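4.2 Bagging with a learned phase switch

The Gellex policy runs both arms from one network and outputs joint targets in chunks. We trained it on 625 teleoperated episodes and tested it on 153. A small head on top of the encoder predicts which of 3 phases the task is in: open, fill or lift. Only the fill phase lets the arms move independently.

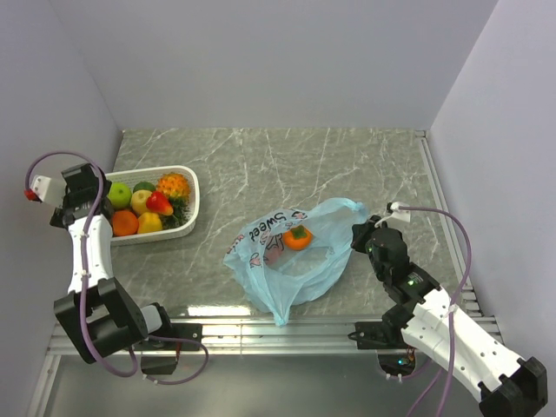 Figure 3. Bag open on the tabletop with a persimmon inside; the right gripper is at a handle.

Thin film is hard for the depth channel, so we dropped it and kept color only. Bag state is read from the rim outline. When both grippers hold the bag, the controller ties their targets together and limits the distance between them, which keeps the film from being overstretched. The limit was set by hand in April and not tuned again. 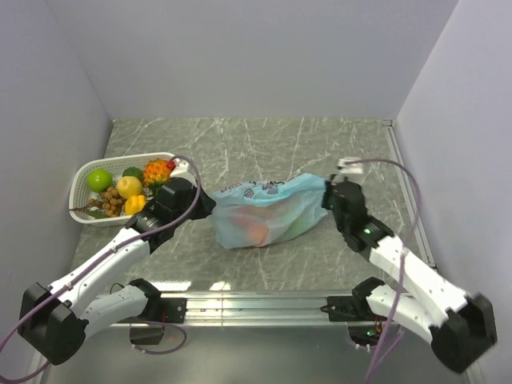
What happens if the phase head is wrong?
The controller holds the last phase until 3 predictions in a row agree on a new one, so a single bad prediction has no effect on the arms.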